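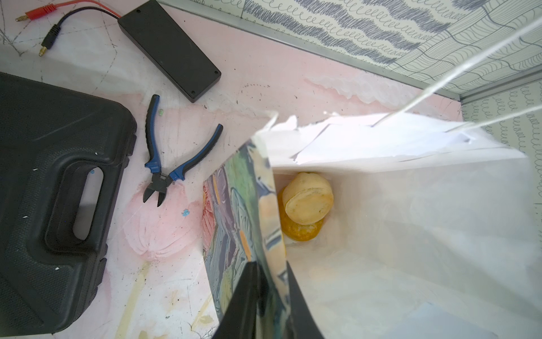

I have come around to the idea that bread belongs in a paper bag, and preferably a nice one. For years I saved every gift bag that came into the house and then never used them, on the grounds that they were too pretty for ordinary things. There must have been 33 of them folded flat behind the ironing board when we moved to Stukport, and I carried the whole stack up the stairs feeling a bit foolish.

Then one January morning I had rolls to take to a neighbor and no basket to put them in, so I reached for a bag with flowers painted on it. You would have thought I'd brought a wedding cake! A bag like that stands up by itself, it has handles, and when you look down into it the rolls seem to be waiting for you.

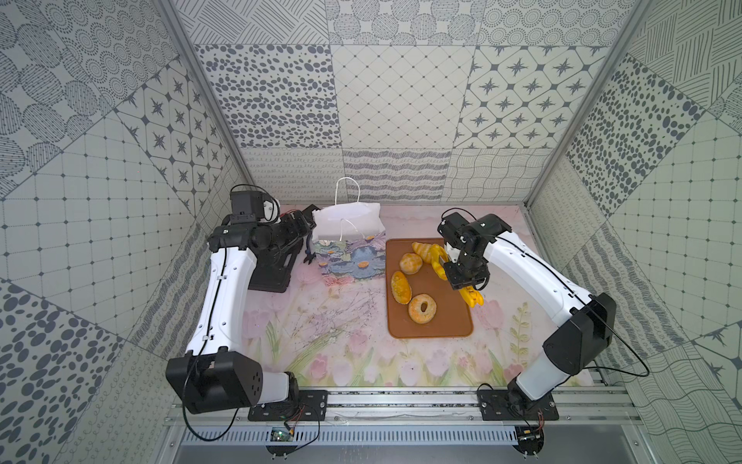
I do love a tray, mind you. At the table a tray wins every time, because people like to see the croissant before they commit to the bagel, and a raised rim keeps things from sliding off when somebody bumps your elbow (somebody always does at my house). A flowered cloth underneath doesn't hurt either, especially with tulips, which I'd happily look at all winter long.

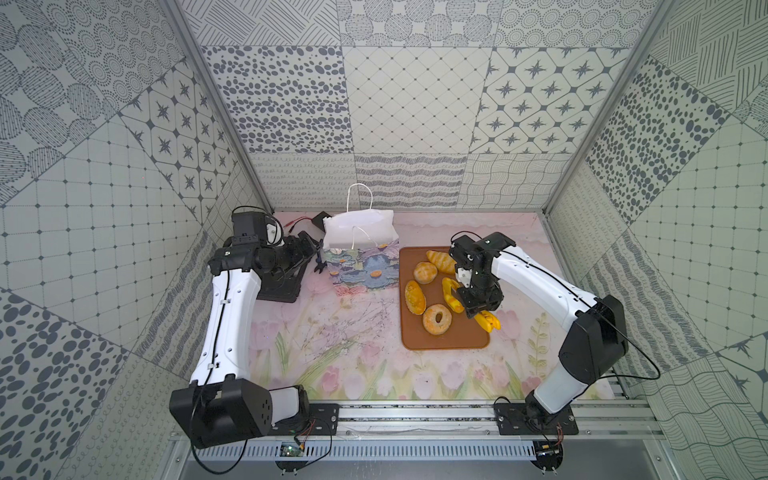
But a tray is for staying and a bag is for going, and I think we've gotten careless about the going. The bakery over in Curimgate hands you your 8 rolls in thin clear plastic, knotted so tight you need your teeth. I'd gladly pay a little more for paper. Until they offer it, I keep a flowered bag folded in my coat pocket, and I ask them to put the rolls straight in.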